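How to Write Closed Captions for a Short Comedy

Print this page | E-mail this page

This tutorial covers captioning a finished comedy short for festival submission. It assumes a locked cut, a dialogue list and any caption editor that exports SRT files. The examples come from Kultthorpe, a short directed by Meron Assefa.

1. Prepare the dialogue list

Watch the film once with the script open and correct every line that changed on set. Comedies drift from the page more than dramas do. In Kultthorpe, most of Fuad Araya's lines in the church hall were improvised, and the script was no use for that section.

Mark each pause that belongs to a joke. You will need these marks in step 3.

2. Set the line limits

Set the editor to a maximum of 2 lines per caption. Many festivals publish their own limit for characters per line. Where they do, use theirs. Break lines at a natural point in the sentence and keep a name together with its title.

3. Time the punchlines

A caption that shows the setup and the punchline together gives the joke away before the actor speaks. Split them.

a. End the setup caption on the last spoken word.
b. Leave the pause blank if it is long enough to notice.
c. Start the punchline caption on its first frame of sound.

If the pause is very short, keep the gap at 4 frames. Shorter gaps flicker on some projectors.

4. Label sounds and speakers

Put sound labels in square brackets, lowercase: [door slams], [organ stops]. Label a sound only if a character reacts to it or the plot depends on it. Name an off-screen speaker the first time, then again after each scene change.

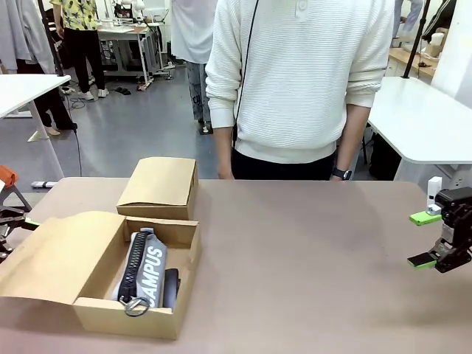 Post-Production

5. Check the file

Play the film at full speed with the sound off. Then play it with sound and stop at each error. A short of 20 minutes takes roughly an afternoon. Ask a second person to repeat the silent pass; Pascal Strobel did this for Kultthorpe and found two captions assigned to the wrong speaker.

6. Export

Export as SRT with UTF-8 encoding. Name the file with the film title, language code and version number. Reopen it in a plain text editor and confirm that accented letters display correctly.

Print this page | E-mail this page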